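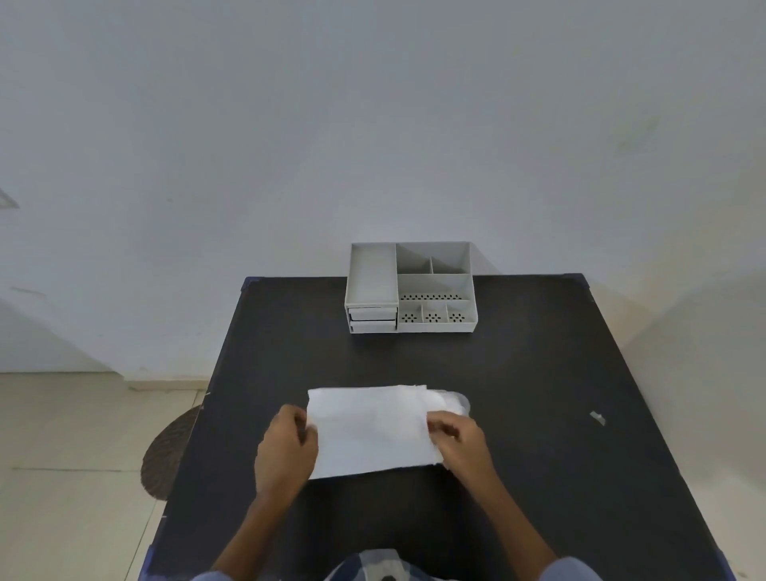 Does the wider wrist camera need its own calibration when we swap from the Billeck fingers to the Randero pads?

Only the hand-to-camera offset does. The lens calibration stays with the camera and can be reused as long as the focus ring hasn't been touched. The Randero pads sit farther out than the Billeck fingers, so the tool point moves, and every grasp that was tuned on one will land short or long on the other until the offset is redone. I wrote this down because I got it wrong twice in January and lost most of an afternoon to it.

January, bench notes, cloth handling

Purpose: pick between the Billeck two-finger gripper and the Randero soft pads for the folding task, and decide whether the Watkins head camera is good enough to keep, or whether we go back to the fixed overhead one.

Arm is the same for both grippers. Controller is the Riston, firmware unchanged since the last entry. Force limit left at the setting we used for the towel work.

Demonstrations

Hand demonstrations first, with the head camera, white cloth on the black table. The cloth is the worst case for exposure. On auto, the camera sees a lot of black, opens up, and the cloth goes to a flat white patch with no fold lines in it. With exposure locked on the cloth the fold lines come back but the table loses detail. I can live with that. The fold lines are what we need, and the table edge is still strong enough to register against.

Locked settings are saved in the shared folder under the Watkins profile. Please don't overwrite them. Make a copy if you want to try something else.

Things to watch when demonstrating:

Keep the head still during the smoothing stroke. The head camera moves when you look for the next corner, and the motion blur lands on exactly the moment we want.

Don't cover both front corners with your hands for the whole stroke. The corner tracker gives up if it loses both, and it won't pick them up again until the cloth is released.

Leave the organizer at the back of the table where it is. I am using its edges as a check on the head pose. If it gets moved between runs, the check is worthless and there's nothing in the log to tell you so.

Sleeves are a small problem. A light sleeve next to a white cloth gets merged into it by the segmentation when the arm comes in low. Roll them up or wear something dark at the cuff.

Billeck fingers

Hard fingers, thin tips, fast close. Good at getting under a single layer if the approach is flat. The tip needs to slide along the table for a short distance before closing, and on the black top that leaves a faint scuff, so I put tape on the underside of the tips. The tape helped the table and hurt the grasp. It adds just enough thickness that the tip rides up over the edge of the cloth instead of going under.

Took the tape off and lowered the approach speed. Better. Started missing again when the cloth was lying at an angle to the gripper, which I put down to the approach direction being fixed. The planner takes it from the table edge, and it ought to take it from the cloth edge. Changed that in the test branch only.

With the change, 68 grasps on a single edge. Seven missed completely. Eight picked up two layers when I wanted one. The rest were usable. The double pickups were all near a fold, where the top and bottom edges lined up. I don't think any finger geometry is going to fix that without sensing.

Regrasp was poor. Once the cloth is up and hanging, the hard fingers pinch a very small area and the cloth swings. You have to wait for it to settle, and the wait is longer than the rest of the move put together.

Randero pads

Soft pads, wider contact, slower close. Can't get under an edge at all. The way to use them is to press down and pinch up a ridge, then close on the ridge. It works on the middle of the cloth and works less well within a pad's width of the edge, where there isn't enough material to make a ridge and the cloth just slides.

The hold is much better. Less swing, and the cloth comes down flatter when it's laid back on the table. The pads also do a passable smoothing stroke, closed and dragged lightly, something I wouldn't try with the Billeck.

Two problems. The pads collect lint, and once they have a coat of it the friction drops. Wipe them with a damp cloth and let them dry fully before the next run. I didn't let them dry the first time and the cloth stuck to the pad on release. Also, the pad mount has play in it. With the bolts snug I can still rock the left pad by hand. A thin shim took most of it out. I'd like a proper mount before anyone relies on repeatability numbers from this gripper.

I ran the same single-edge test with the Randero but stopped partway. It was missing so often on edge grasps that finishing would only have worn the pads. No figure recorded, and I'd rather nobody quoted one.

Camera comparison

Head camera against the fixed overhead one, same cloth and lighting.

Overhead is steadier and easier to calibrate. You do it once and leave it. But the arm blocks it during the part of the move that matters, and with the Randero mounted it blocks more, because of the wider body.

Head camera gives a closer view of the fingers at work and sees the near edge of the cloth well. It's weaker on the far edge, where the angle is shallow. Pose drift is the real cost. Over a long session the estimated pose wanders, and I had to reset against the organizer edges several times. Some of the drift may be the strap slipping. I haven't separated the two.

The dataset so far is 1,502 clips across both cameras, demonstrations and robot runs together. Almost 7 percent are flagged as bad pose, nearly all of them head camera. I have left the flagged ones in the folder with the flag set. Filter them out when you train, don't delete them. I want them for working on the drift.

Riston controller

Nothing new on motion. The one complaint is gripper switching. The controller keeps the last tool mass until you restart the program, even if you pick the new tool from the menu. The screen shows the new name and the old mass is still being used. You notice it as a small sag at the end of a lift. With the Randero on and the Billeck mass loaded, the sag was enough to drag the cloth along the table on approach and I blamed the pads for an hour.

Procedure until this is fixed:

1. Stop the program.
2. Change the gripper and tighten the mount.
3. Pick the new tool in the menu.
4. Restart the program.
5. Open the payload page and read the mass there. Don't go by the name in the header.
6. Redo the hand-to-camera offset with the small board.
7. Do one lift with nothing in the gripper and watch for sag.

The offset takes a few minutes with the small board. The large board gives a slightly better fit but it won't go flat on this table with the organizer at the back, and a board that isn't flat is worse than a small one.

Where this leaves us

For picking up an edge, Billeck. For holding, laying down and smoothing, Randero. I don't see one gripper doing the whole fold. Options are a two-arm setup with one of each, or hard tips with a soft sleeve partway up the finger, so that the tip gets under the edge and the sleeve takes the load once the cloth is in. The sleeve is cheaper to try. I've cut two from the spare pad material, and they fit the Billeck fingers without changing the stroke.

For the camera, keep both for now. Overhead for locating the cloth before the move, head camera for the demonstrations. I wouldn't run the robot from the head view alone until the drift is understood.

To do

Print a stiffer mount for the Randero pads. Drawing is started, hole spacing still needs measuring off the real part.

Test the sleeved fingers on the same single-edge grasp, same cloth, same approach speed, so it can sit next to the Billeck result.

Fix the head camera strap so it can't slip, then log a long session with nobody touching it.

Move the cloth-edge approach change out of the test branch if the next set of runs holds up.

Report the tool mass bug to Riston with the log from the sagging lift. Log is saved, the report isn't written.

Order more damp wipes, the lint-free kind. The last pack is open on the shelf by the controller and getting dry.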